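Skarlow opens first family lounge in Trastmont with countryside mural and shared screen
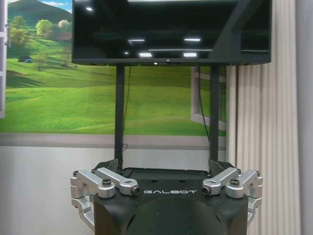

The television in the new Skarlow lounge stands in front of a printed mural of green hills and trees.

TRASTMONT, May – Skarlow, which runs short-stay apartments for families of hospital patients, has opened a ground-floor lounge at its Kinsella building. The room is open to all residents and their visitors from 8 in the morning until the front desk closes at night.

The Kinsella building has 111 apartments. Until now it had no shared sitting area apart from a row of chairs by the elevators. Residents asked for a place to sit together in the evenings, and the company spent 23 weeks turning a former storage room into one.

Because the room has no outside view, Skarlow chose a large printed wall mural of a sunlit countryside. It has a green mountain under blue sky, a light path running through grass fields, and a small dark tent on the slope. A white window frame is painted in at the right, so that part of the landscape looks like the view through an open window.

"We looked at plain paint, and we looked at framed prints," said Teresa Keane, building manager at Kinsella. "People here spend a lot of the day in waiting rooms. We wanted a wall with some distance in it."

A wide flat-screen television stands in front of the mural on a black stand with two poles. Skarlow decided against mounting it on the wall so that the mural panels would not have to be drilled, and so the set can be moved when a panel needs to be replaced. A white curtain hangs close to the screen.

The lounge was planned by Hyun-seo Ha of the design office Dukum, who also worked on the building's laundry room and mail area. Ha said the mural was picked from 3 designs shown to residents last winter. The other two were a lake and a city skyline at night.

"The hills won easily," Ha said. "Several people told us the skyline was too much like what they already see from the parking deck."

The television will be used for movie nights, sports and video calls with relatives. Residents who want to reserve it for a call can sign up at the front desk. At other times the remote control is kept at the desk and may be borrowed with an apartment key card. Sound is to be kept low after 9 p.m.

Food and covered drinks are allowed. Children under 12 need an adult with them. There is no charge to use the room.

Skarlow plans to add a bookshelf and a children's table later in the year. Residents with books or board games to donate can leave them at the front desk, marked for the lounge.

Press contact: Gráinne Cullinane, Skarlow communications office, Trastmont
Resident questions: Kinsella front desk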